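Print this page | E-mail to a friend

Club greenkeeping, the hard way
By the Skorby Golf Notes desk
March

The superintendent at Cesterport Golf Club has time for one coffee and it's already half gone. Greens got cored this morning. Sand to go down before dark. "Ask quick," he says.

So, winterkill. Four greens lost most of their Poa two seasons back, the 7th worst of all. Ice sat on it 97 days. "I counted every one. You lie there at night and you count."

What changed? Drainage first. The club put in 530 metres of new pipe, most of it by its own crew, with a rented trencher that broke down twice. Then bentgrass overseeding, then a fight with the members over temporary greens. "They wanted on by the May long weekend. I said no. Got some emails."

Two hundred emails? He laughs. No, 20. Felt like 200.

He came up through the shop side, washing carts at Stalludell when he was fourteen, then raking bunkers, then turf school. Never much of a player. Plays off 20 now and doesn't mind who knows it. "I look at the grass. My partner's lining up a putt and I'm on my knees checking for snow mould."

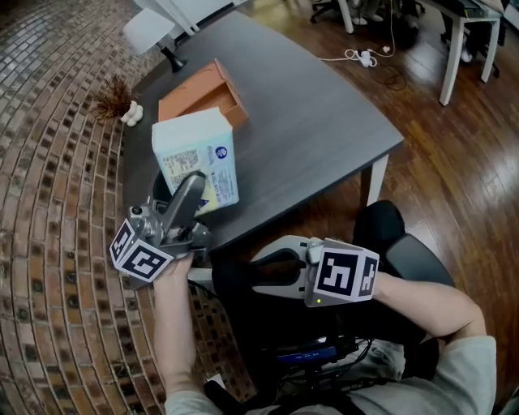
A box and a few ornaments on the grey table.

On the Czerwiński Cup, which the club hosts again this summer, he's careful. Green speeds will be whatever the weather allows. Last time the committee asked for fast and got it, and the 12th was pretty near unplayable by mid-afternoon. "Ball wouldn't stop. Guys putting off the front into the creek. I'm not doing that again, they can find somebody else."

Pin sheet for that one will be his own. That was the deal.

Staffing is the other headache. Seasonal kids leave in August for school, right when the fairways need it most, and wages at the warehouse up the highway are better. He starts his crew at 5 a.m. and lets them golf free after two. Some stay for teh golf. Most don't.

Any advice for the smaller clubs? "Fix your drainage. Don't buy a mower, fix your drainage." What about covers? Good on the exposed greens, he figures, useless if water's getting in underneath. Cesterport only covers three now.

Phone goes. Irrigation line on the 15th, somebody's hit it with the aerator. He takes the coffee with him.

Contact us | Copyright Skorby Golf Notes. All rights reserved. | Back to top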